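27 Dec 2021. Arkitz cell, gripper and wrist camera

Came in to a log saying "gripper drift" again. I don't believe in drift. Something is loose or something is dirty, and the log has said drift since July without anyone putting a wrench on it.

Power off, air off, tag on. Fingers off. Left one came away with the screws barely past hand tight. Cleaned both mating faces with alcohol, new screws, a dab of the Pretar threadlocker, tightened in two passes. Checked the tips against the square before closing up. They meet now.

Ran open/close 200 times with nothing in the jaws. No creep that I can measure. That proves the screws held for 200 cycles and nothing more. The last fix also "passed", and I can't find what it passed.

Camera mount: the Cinley bracket has a hairline mark near the lower hole. Might be a scratch, might be a crack. Drew a pen line across it so we can tell next time. Did not redo the hand-eye calibration, only checked it. Whoever wants to redo it should first say why they think it's off. Job 889 is still the reference.

Closing force is back to 50 percent. Someone had it at 72, presumably to make up for the loose finger. On thin fabric I'd expect that to grab tabletop as much as cloth. Please leave it alone.

Then moved over the cloth for a look through the wrist camera, fingers open.
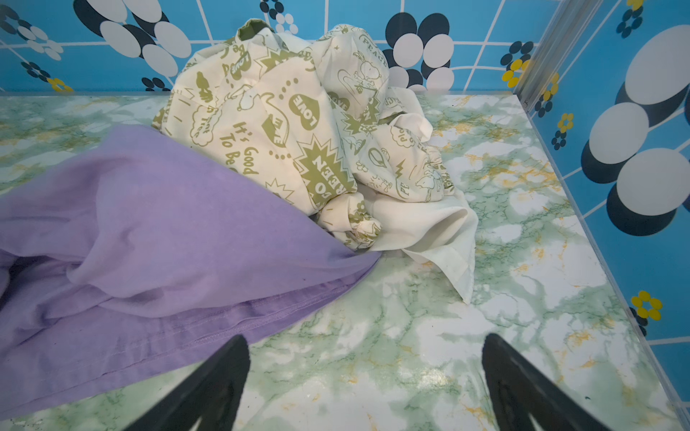
Wrist view after refit, before any pick. Cream print heap, purple cloth at left, both fingertips in view.

Fingertips show at the bottom, clear of the heap, good enough for me. Not convinced the picker will separate the two cloths where the purple one tucks against the print. Jemal's release notes claim it handles overlaps. I'll believe it with a tally sheet.

Crumbs and specks on the marbled covering, more toward the lower right. Wipe it before the next run, they end up on the pads.

To do: recheck finger screws, look at the pen line, order a spare bracket either way.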